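3.2 Shared tables and who clears them

Most of the earlier work on office snacking looks at what people eat. We were more intrested in the table. Where does the food get put down, who moves it, who wipes up after. Small questions, but they came up in every interview we did, usually before we had asked anything.

The study ran in two workplaces, which we call Jaden and Arthur. Jaden is a billing office on one floor, open plan, one shared table by the window. Arthur is a print shop with a break room that doubles as a mail room. Both have a snack budget. Neither has a written rule on cleaning. Interviews were done on site by the second author, notes typed up the same day, then coded by Sena Antwi and the first author separately and compared. Disagreements were talked through. A few never got settled and are marked as such in the appendix.

Three themes came out: surface, portion, and trash. Taken in order.

Surface. People at both sites judged the table by its top and very little else. Crumbs counted. Rings from mugs counted more. One Jaden employee said she would "eat off a bare desk before a sticky one." Light-colored tops drew mixed views. Some liked them since dirt shows and gets dealt with. Others said a light top always looks a bit used, even right after wiping, and that glare from overhead lights hides the smears until you put your sleeve in one.

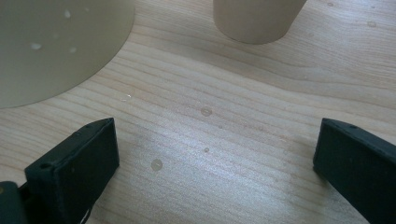 Tablecloths were brought up twice and rejected both times, same reason: laundry. Placemats did better. At Arthur a set of placemats appeared in December, bought by someone on the night shift, and they were still in use at our last visit, though by then mostly as a place to sort mail. We did not predict this and have no good account of it.

Portion. Here the two sites split. Arthur buys single-serve bags. Jaden buys big boxes of cereal and crackers and pours them out into open dishes. The single-serve bags caused few complaints about hygiene and a lot about waste. The open dishes went the other way. "You don't know whose hand was in there," from a Jaden clerk who also said she takes some every morning. This gap between stated worry and actual habit was common, and fits what Section 2 says on self-report.

Loose dry cereal was the most talked-about item at Jaden by a wide margin. Reasons given: no knife needed, quiet to eat on the phone, easy to stop. Also color. Several people sort it by color, or pick out one color and leave the rest, and this was a real source of bad feeling. A scoop was tried. It went missing. A second scoop was tried. Paper cups worked better than either, people took a cup, tipped some in, went back to their desk. The cups then have to go somewhere, and that leads to the third theme.

Trash. We had treated disposal as an afterthought in the interview guide, one question near the end. It should of been first. How close the bin is to the food shaped nearly everything else people told us.
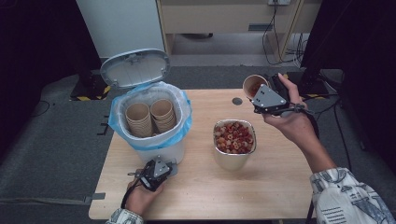

Figure 2. Open bin with blue liner, paper cups inside; metal container of cereal on the same table.

Under the old layout at Jaden the bin stood by the door, a short walk but a walk. Used cups piled up on the windowsill, on the printer, next to the sink. Clerks described the pile as something that "just happens." When the office manager moved a bin next to the food, the piles went down, by everyone's account. New complaints came in, though. A bin near food felt wrong to five of the people we talked to, even with a fresh bag in it. Smell was named, but so was plain sight: they did not want to look at trash while picking out a snack. Two asked for a lid that stays shut. Two others, at the same office, wanted no lid at all so as not to touch it.

Arthur had none of this. The bin there is under the mail counter and has been for years, and staff seemed puzzled by the question. The bags from single-serve snacks are flat and go in a pocket. Later found in the pocket. Several people mentioned this.

Stacking was a smaller point but worth a note. Cups thrown in one at a time fill a liner fast. Cups nested first take up much less room. Some staff nest them without being asked, and get annoyed at those who don't. We heard the word "manners" used for this in six interviews, more often than for any other behavior in the study, including washing up.

Limits. Only two sites, both small, both daytime visits, so the night shift at Arthur is known to us second-hand. Snack budgets differ and we did not control for it. Moving the bin at Jaden was the manager's idea, not ours, and came with new liners in the same week, so we can't pull the two apart. Section 4 picks up the liner question using the purchase records.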